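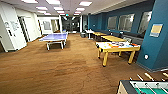 Wie oft muss man eine Tischtennisplatte eigentlich putzen, wenn sie drinnen steht? Einmal in der Woche feucht abwischen reicht, bei viel Betrieb zweimal.

Ich benutze dafür lauwarmes Wasser und ein Mikrofasertuch, sonst nichts. Glasreiniger hatte ich früher auch im Schrank, der hinterließ aber Schlieren, und der Ball sprang an manchen Stellen anders ab. Elsa Lahtinen schwört auf einen Spritzer Essig im Wasser. Mir riecht das zu stark.

Seit Juni kümmere ich mich nebenbei um unseren Freizeitraum und werde immer wieder gefragt, was dort eigentlich Arbeit macht. Die Platte jedenfalls kaum. Blaue Spielfläche, weiße Beine, fertig. Wer sie verschiebt, soll sie bitte zu zweit anheben. Sie darf gern schräg im Raum stehen, so bleibt an beiden Enden genug Platz zum Zurücklaufen.

Mehr Zeit kosten die gelben Tische an der blauen Wand. Auf dem vordersten sammelt sich alles: bunte Papiere, Kleinkram, dazwischen Sachen, die seit Wochen keiner vermisst. Ich habe mir angewöhnt, freitags zu sortieren. Was einen Namen trägt, kommt ins Fach. Was keinen trägt, bleibt 7 Tage liegen und wandert dann in die Kiste im Büro. Die beiden Tische dahinter halte ich möglichst frei — sonst kann dort niemand ein Brettspiel aufbauen.

Beim Teppich gehen die Meinungen auseinander. Lizeth Sotelo hätte lieber einen glatten Boden, schon wegen der Krümel. Ich bin für Teppich. Das rostbraune Muster verzeiht viel, und in einem so langen Raum schluckt er den Lärm. Für eine Grundreinigung hat uns die Firma Hurkden 306 Euro angeboten. Ein neuer Belag von Ulard würde 1.385 Euro kosten, und dann müsste auch noch alles raus, samt der langen grauen Polsterbank. Wir lassen also reinigen.

Offen ist noch die weiße Tür mit dem Gekritzel. Mit Schmutzradierer habe ich es an einer kleinen Ecke versucht, dabei wurde der Lack matt. Neu streichen wäre sauberer, dafür sind 150 Euro eingeplant, Rolle und Abklebeband eingeschlossen. Elsa möchte es lieber so lassen, sie findet die Zeichnungen ganz gut. Wir reden nächste Woche noch einmal darüber. Bis dahin wische ich um die Stelle herum.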